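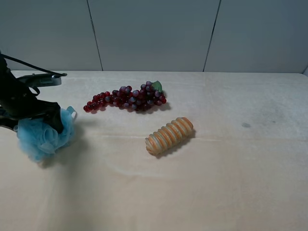
How often should you replace a bath pouf? I change mine every month or so, and sooner if it starts to smell musty or the netting goes slimy in the middle.

I only started keeping track in July, when Katia came to stay and asked (very politely) how old the one hanging off our shower tap was. I had no idea. It had been pink once! So off it went, and I bought a light blue one, all ruffles, and felt very pleased with myself for a whole day.

Then came the bigger sort-out. Our house has a terrible habit of letting bathroom things, kitchen things and pretend kitchen things drift together on whichever table is nearest. The pouf ended up beside the artificial grapes and the stripy toy bread roll, and I spent far too long deciding where any of them should live.

The grapes I'm keeping. They're deep red and purple with a single green leaf, and I'm fonder of them than I should be. They need a dust now and then -- lukewarm water, a drop of washing-up liquid, then flat on a towel. The toy bread can go back in the play food box with everything else, where I will no doubt tread on it by Tuesday.

As for the pouf, I rinse it after every shower, give it a good squeeze and hang it up by its little blue cord near the window. Ewan still swears by a flannel, and he does have a point about the washing machine. Next job is the cupboard under the sink, which has 28 hotel shampoos in it and one sock.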